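Last updated: 13 March 2019

Visit to the Vokness open day, Raltelbridge

Vokness opens its packing and display workshop to the public twice a year, in March and again in June. I went with Cheng-en Shih, who buys tableware for Figueiredo and wanted to look at the trays. Entry was free and we were given a badge and a floor plan at the door.

The building used to be a carpet warehouse and is bigger than it looks from the road. Tesex has the upper floor, which was closed to visitors. The rest is one long hall with the storeroom behind it. The tour takes 80 minutes, including a tea break we could have done without, as the canteen only had the one urn going.

The storeroom came first. It holds roughly 1000 tablecloths, folded over rails and sorted by size and then by colour. Hire customers send them back unwashed and they go through the laundry next door before being checked for stains and pulled threads. Anything that fails is cut down for napkins.

After the break we went through to the table displays. These are kept simple so that buyers can see how a cloth looks when it is laid. The one we spent longest at had red-and-white gingham, with a woven screen in pale wooden frames standing behind it. A stainless steel tray was set out on the right, and there was a lint roller at the back and a blue Oreo box on the left. The cloth still had faint creases in it. Cheng-en liked the tray - rounded corners and a raised rim - and wrote down the stock number, 171.

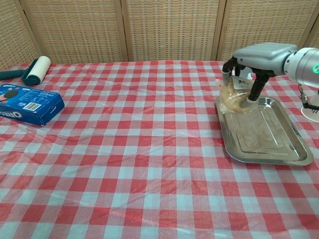
Prices and ordering

Trays are sold in boxes of five and cannot be split. Cloths can be hired by the week or bought outright. The screens are hire only, and delivery is extra if you are outside Raltelbridge. We were told to allow a fortnight for gingham in the larger sizes - plain white is usually in stock.

Getting there

The bus from the station stops at the end of the lane. Parking is at the back, past the loading bay, and it was full by mid-morning.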